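Gruvis – tubes and joints, a small gallery

This page is about our September work on the Gruvis tube joint. The tube is the corrugated kind, grey, cut in short lengths, and the work is always the same one: two ends must come together straight. It looks very easy when you have it in your hands. When the ends are not in line, even a little, the sleeve goes in crooked and you have to start again.

The drawings of the joint were made by Luana Peixoto, and Aurelio Trujillo cut the lengths. In the stock room we keep 2,000 sleeves for this season, and up to 3,000 if we count also the old series, which has another diameter and which we do not mix with the new one.

The ends

For the first trials we work above the table and not on it. The ribs like to roll when the tube lies down, and then it is difficult to judge the line between one side and the other. 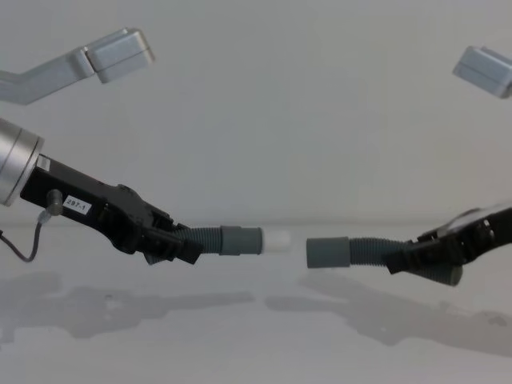

Two short lengths of tube, almost end to end. On the left one you see the grey sleeve and the white end piece.

The sleeve is a bit wider than the ribbed part. Heriberto Mendoza wanted it longer, Luana wanted it shorter, and for now it stays as in the drawing. The earlier sleeve was made by Lunde, with a thicker wall. We still have one box of it, and it fits well, but it needs more force than we like.

The grip

A ribbed tube should be held behind the sleeve, with even pressure from both sides. If the pressure is more on one side, the tube takes an oval form and the end does not show it at first. We have noted the pressure for seven different lengths, and Baltazar Xolalpa keeps the table of values, so please ask him for the latest one. A surface with small teeth holds well on the ribs. On the smooth sleeve we prefer a flat one, it leaves no marks. 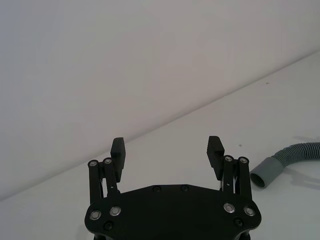
The table and the wall

We chose white for the tabletop and a pale color for the wall behind. On a white surface a grey tube is easy to follow with the eyes, and a small piece that falls down is found quickly. The light was changed two times before we were satisfied. There is still some reflection on the table and for this we have no good solution yet – a matte cover was tried, but it moved all the time.

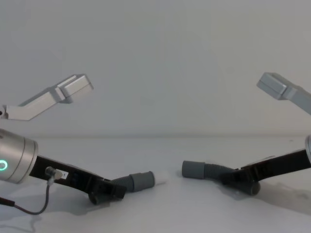 Melquiades Figueroa asked if the same joint can be used for the Brornov hose, where the ribs are closer to each other. Probably yes, with another end piece, but we have to try it with enough samples. He will bring 24 lengths in October and we will add the new pictures to this gallery.

Related galleries
Gruvis – the first sleeves
Cutting the Brornov hose
Avent: end pieces, old and new series
Stock room before and after the shelves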